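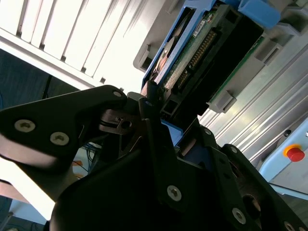
4. Getting your household backed up

By now you should have a spare desktop computer with Stulik installed on it, a monitor you can borrow for an evening, and somebody in the house asking how long this is going to take. If you don't have the first of these, go back to section 3. The third usually arrives unprompted.

This section sets up the backups themselves. Allow an evening for the settings and a good deal longer for the first copy, which runs overnight and doesn't need you to sit with it.

4.1 Before you start

You will need:
The spare computer, from now on called the archive machine
A network cable (wireless works, in the sense that walking to Scotland works)
The login card you printed in section 3.6
A pen

Note: If you skipped printing the login card and took a picture of the screen with your phone, copy it on to paper now. One day the phone will be the thing you are trying to restore.

4.2 Choosing where the archive machine lives

1. Pick somewhere dry with air moving past it. Cupboards are popular and most of them are too warm. If you must use one, leave the door ajar and check after an hour that the case isn't hot to the touch.

2. Keep it off the carpet. A shelf will do, as will an upturned crate.

3. Plug it into a socket that no one needs for anything else. In Krystyna Stępień's house the first three backups stopped at ten past seven each morning, and it took her until January to connect this with the toaster.

4. Run the network cable from the archive machine to your router and push both ends in until they click.

Caution: Do not move the machine while it is switched on, even a little, even carefully. Spinning disks take this personally.

4.3 Preparing the disk

5. Switch on and sign in using the card.

6. Open Storage from the left-hand menu. Each disk is shown with its size and its serial number. Write down the last few characters of the serial number of the disk you intend to use.

7. Check it again against the label on the disk itself, with the machine shut down and unplugged.

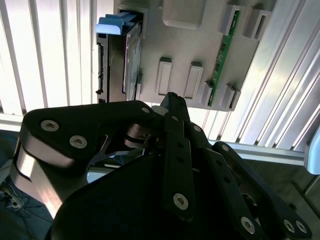 Photo: Phúc Phan / Stulik user guide, used with permission

8. Start up again, go back to Storage and choose Prepare next to the right disk. Stulik asks you to type the characters you wrote down. It is being tiresome on purpose.

9. Wait for the bar to reach the end. A large disk sits at the last notch for a while and looks as if it has given up. It hasn't. Leave it alone and make a drink.

Caution: Prepare erases everything on the disk. There is no undo, and the help desk can't get it back for you either, though they will be nice about it.

Note: If a disk is marked Tired in the list, it has reported faults of its own accord. Don't prepare it. Don't keep it "just for films". Take it to be recycled.

4.4 Adding people and their computers

10. Open People and choose Add. Give each member of the household their own entry, including the one who says they have nothing worth saving.

11. Set a passphrase for each person. The minimum is 18 characters, a figure which produced more letters to us than anything else in version 2. Four or five unrelated words will get you there with less misery than a string of punctuation.

12. On each laptop or desktop you want to protect, install the Stulik companion program and open it. It will look for the archive machine on your network and list it by name.

13. If nothing is listed, choose Enter address by hand. Type the address shown at the top of the archive machine's screen, then a colon, then 3787. Some routers block this port until told otherwise; the router's own manual will explain how, probably in an appendix.

14. Choose which folders to copy. The suggested list is Documents, Pictures, Desktop and Mail. Downloads is left out, and most people can live with that. If you are someone who keeps the deeds to the house in Downloads, tick the box and say no more about it.

Note: Telephones are dealt with in section 5. Please don't try to add one here by plugging it in and hoping.

4.5 The schedule

15. Open Schedule and pick a time when the computers are switched on and not much in use. Lunchtime is better than three in the morning for laptops, which spend the small hours shut in a bag.

16. Set How many versions to keep. The default is 104, or two years of weekly copies. Lower it if your disk is small. Raising it is allowed but rarely helps; if you haven't missed a file in two years, you and the file have grown apart.

17. Choose Run first copy now. Leave every computer plugged into the mains and turn off sleep until it has finished.

Note: The time remaining is an estimate and changes its mind. Aurélien Lacroix, who wrote that part of the program, has asked us to say that he knows.

4.6 Testing it

An untested backup is a rumour. Do this part the day after the first copy, and then every few months.

18. On one of your computers, make a small text file and save it in Documents. Call it something you won't confuse with real work.

19. Choose Back up now in the companion program. When it says Done, delete the file and empty the bin.

20. Choose Restore, find the file by its name, and put it back. Open it and read it.

21. Now do the same for one photograph from a few years ago, without deleting the original. Restore it to the Desktop and compare the two.

22. Write the date of the test on the back of the login card. Ours reads 2020-06-23, in Eusebio Montes's handwriting, with a coffee ring beside it.

If either file fails to come back, don't run Prepare again. Turn to the fault table in section 8 and start from the top row.

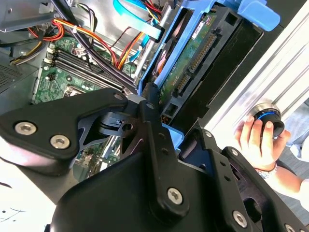 Can I go on using the archive machine as an ordinary computer?
You can, but we'd ask you not to. Games and browsing slow the copies down, and sooner or later someone tidies up a folder called "stulik_data" to make room. If you need it for the odd letter, create a separate login from People > Add > Limited, which can't see the backup disk at all.

4.7 A second copy, kept elsewhere

One copy in the same house protects you from spilt tea. It does nothing about burst pipes.

23. Connect an external disk and choose Storage > Travel copy.

24. When it has finished, choose Eject and wait for the message before pulling the cable.

25. Label the disk with your name and take it to a relative, a desk drawer at work or anywhere else with a different roof. Swap it for a fresh one every few months.

The Travel copy is locked with your passphrase, so your relative can't read it. Your relative may still put it in a jumble sale. Write KEEP on the label as well.

Continue to section 5, Telephones and tablets.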